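Jelley Handling Lab is looking for participants: grip release study
Posted Jul 6, 2018

In spring we had a fault in our hand-held gripper, the Holora. During a folding session the jaw did not open when the operator let go of the trigger. It stayed closed for nine seconds, and the operator pulled hard to get free and hurt her wrist. The injury was small, but we stopped all sessions on the same day and wrote a report. The reason was a return spring that becomes weak after long use. The spring is now a different type, and every handle has a release that works without power.

Now we need to know if the new release is easy to find for people who did not build it. We invite 41 persons to our workshop in Plulach during August.

What you will do
You come for one visit of four hours, with breaks when you want them. You hold one gripper in each hand and use them to pick up, stretch and fold clothes on a padded mat. At some moments, which we do not tell you before, the jaw will stay closed on purpose. Then you should open it with the release. We measure how long you need, and after each round we ask you a few questions about your hands and wrists.
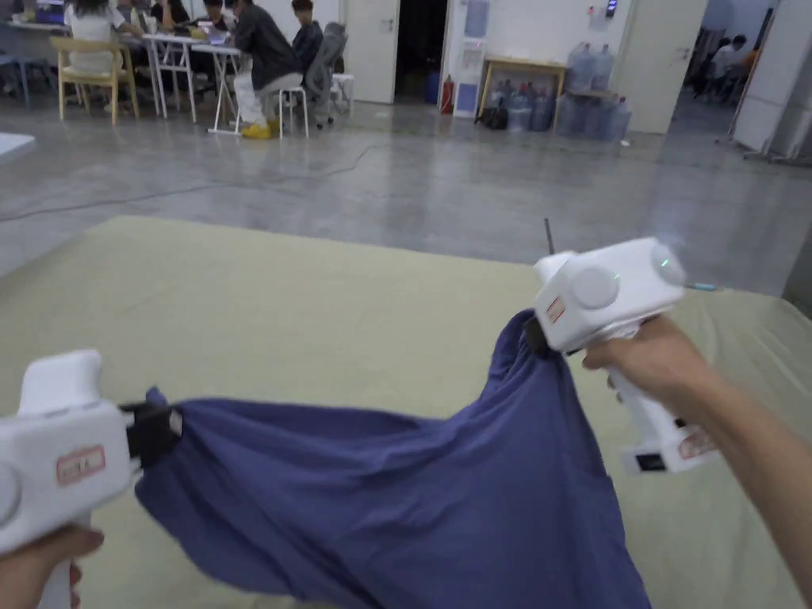
The force in the jaw is limited for this study, and a member of our team stays beside you all the time. You may stop at any moment, also without a reason, and you will still receive the full payment of 60 euros.

Who can take part
You are 18 or older and can stand for a longer time. You have no injury of the hand, wrist or shoulder at present. Experience with robots is not necessary, and we are very glad if you have none. Left-handed people are especially welcome. Please do not apply if you worked for Pangilinan, who made the first spring.

How to apply
Write to the study desk at Jelley with your age, which hand you write with, and the days in August when you are free. Please ask for the fault report if you want to read it before you decide. We send it to everybody who asks.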